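How Does a Theater Get Ready for a Play?

Did you ever sit in a theater and wait for the curtain to open? Many people worked for a long time before that moment. In this page we will learn who they are.

First there is the script. It is the text of the play, with all the words that the actors must say. The director reads it many times and decides how the story will look on the stage. Then come the auditions. At an audition, each actor shows a short piece, and the director chooses who gets which part.

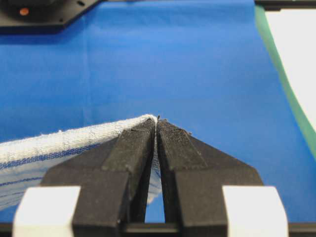 Wanting Tang wrote to us that at her first audition she forgot every word, and she still got a part, as the second goose. So please do not be afraid if you want to try!

After this, rehearsals begin. To rehearse means to practice together. The actors learn where to stand and when to walk. At the Grirkarska theater, a new play is rehearsed for five weeks, and the longest one had 155 pages of script. 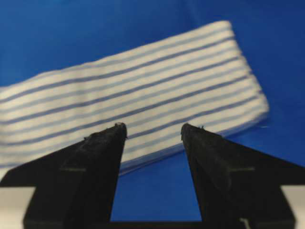
Junhao Ding
Writer, Children's Pages
2023-11-11

While the actors practice, other people build the set. The set is everything that makes the stage look like a forest, a kitchen or a ship. Somebody must also plan the lights. A blue light can make night, and a yellow one can make a summer morning.

The last practice is called the dress rehearsal. Everybody wears the costume and nobody stops, even when there is a mistake.
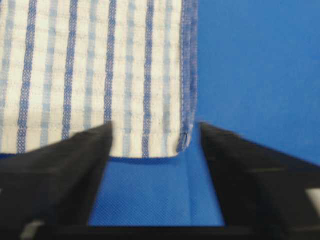
If an actor forgets a line on that day, the others must help him to go on, the same as they will do it in front of the public. The Grirkarska has 800 seats, and at the dress rehearsal almost all of them are empty. On the next evening the doors open.

New words: script, audition, rehearsal, set, costume.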